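Print | E-mail

Sep 26, 2021

Robot club till late again. Team Rallex has the bench this week, so us on it after dinner, no one else wanted the slot. Task is corn onto plate, then corn off plate, both arms, over and over. Got to 33 runs before my hands went stupid. Need 131 by February – ha. Left side still feels laggy to me. Recalibrated twice, forgot to save teh first one. Typical.

Changed the grip setting to 35, wrote it in the notebook this time. Drudberg meet is the one that matters, everything else is practise.
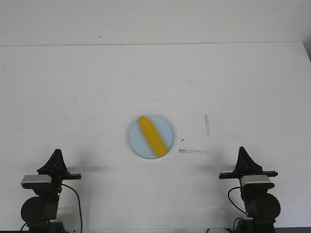

Corn on the blue plate, both arms up.

Tired. Essay not started. Bring snacks tomorow.

2 comments | 5 shares

Recent entries
Mudosis kit, first look
Why we lost at Drudberg
Wheels, again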